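Kitchen storage talk, Stendbridge evening session
Speaker notes, second version

Slide 1. Title
Wait for the back rows to sit down. Say the talk runs until 7:30 and questions come at the end. Handout is on the chairs.

Slide 2. Where I started
My pantry in the Kollow apartment had three shelves and no system. Flour in the paper bag, rice in the bag with a clothespin, pasta in whatever was clean. Moths in July. I threw out almost everything on the middle shelf and bought boxes the same week.
Ask who has had pantry moths. Let people answer.

Slide 3. Shape first
Rectangular boxes fill a shelf. Round ones leave gaps in the corners. Pick one footprint and stay with it, even if you buy two heights. Measure the shelf depth before you go to the store, and measure with the door closed, because hinges take up room.
(Skip the story about the Wihongi cabinets if we are running late.)

Slide 4. Lids
This is the slide people take notes on, so go slowly. A dry goods box is only as good as its seal. Look for a soft rim that runs the whole way around, corners included. Run a finger along it in the store. If there is a nick or a flat spot, put the box back. 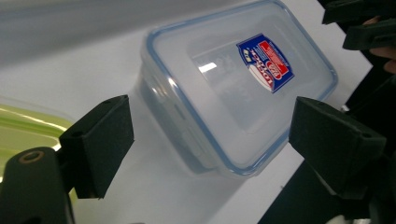 Slide 4: Clear box with a pale blue sealing rim, store label still on the lid.

Point out that the rim is a different color from the rest, so it is easy to find and check. Point out also that the walls show through the lid. On a low shelf you look down at your boxes, and a see-through lid saves you from pulling each one out.

Slide 5. Labels
Take the store label off before first use. Warm water, dish soap, wait, then peel from one corner. Cooking oil on a paper towel gets the leftover glue. Wash the box again after the oil.
Your own label goes on the short side, facing out. Masking tape and a marker are fine. Write what it is and the month you filled it. I stopped writing cooking directions on mine since they never fit.

Slide 6. How much to buy
Start with 6 boxes. Fill them with what you use every week and live with that for a month. My oats box holds 400 grams with room for the scoop, and that suits two people. Yours may need to be bigger.
Do not top up old flour with new flour. Empty, wash, dry overnight with the lid off, refill.

Slide 7. Questions
Likely ones: freezer use (check the maker's instructions), dishwasher (same), glass or plastic (I use both, glass for anything with a strong smell).
The Trolitz shelf liner is in the bag under the table if anyone wants to feel it. Collect the spare handouts on the way out.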